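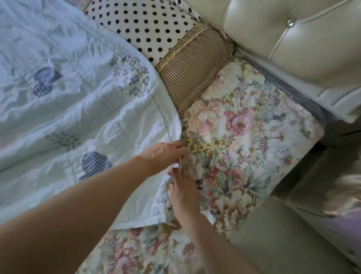

4. Fault Investigation: Loss of Grip During Bed-Making Trials

4.1 Background

The Kodstead project aims to develop a two-armed robot able to straighten and fold back bedding in supported accommodation. The motion model was trained on 2,000 recorded demonstrations of a person handling quilts, sheets and pillows on an ordinary made-up bed. Each demonstration was recorded from head height, with both hands working at the bedding. Training was completed in the Bistden laboratory by Efe Adebisi. Aminu Ezeani was responsible for the gripper hardware and for the safety log.

4.2 Description of the fault

During the sixth week of testing, the robot began to close its grippers on the wrong layer of fabric. When asked to lift the corner of a quilt, it took hold of the quilt and the fitted sheet together and continued to pull. On 2 occasions the force limit did not stop the arm. In the second case the mattress was dragged sideways and struck the guard rail, and the emergency stop was pressed by the supervising student. There were no injuries. The rail was bent and has been replaced.

Testing was suspended the same afternoon and the laboratory manager was notified in accordance with the Bistden safety procedure.

4.3 Findings

The safety log held 51 corner lifts from that week. These were reviewed by both authors independently and the results compared. Two separate causes were identified.

First, the model had difficulty finding the quilt edge where it lay over a heavily patterned sheet. Plain sheets gave no trouble. Where the sheet carried a large floral print, the estimated edge could be out by up to 6 centimetres, and the grippers closed too far in and too low.

Second, the force limit had been set in the Uzor controller while the arms were unloaded. A software update in August returned the limit to its factory value. The change was not recorded, and the start-up checklist did not require the value to be read back.

The second cause is considered the more serious. An error in finding the edge is to be expected from time to time, and the arm should have stopped regardless.

4.4 Corrective actions

The force limit is now read back and signed for at the start of each session. Controller updates may not be installed without the agreement of both students and the supervisor. The demonstrations with patterned sheets have been given greater weight in training, and the robot now makes a short test lift before pulling. If the load is higher than expected for a single layer, it releases the fabric and withdraws.

Trials resumed at reduced speed. Results obtained after the restart are reported in Section 5. The earlier results for patterned bedding have been withdrawn from the Pandunlow comparison and should not be cited.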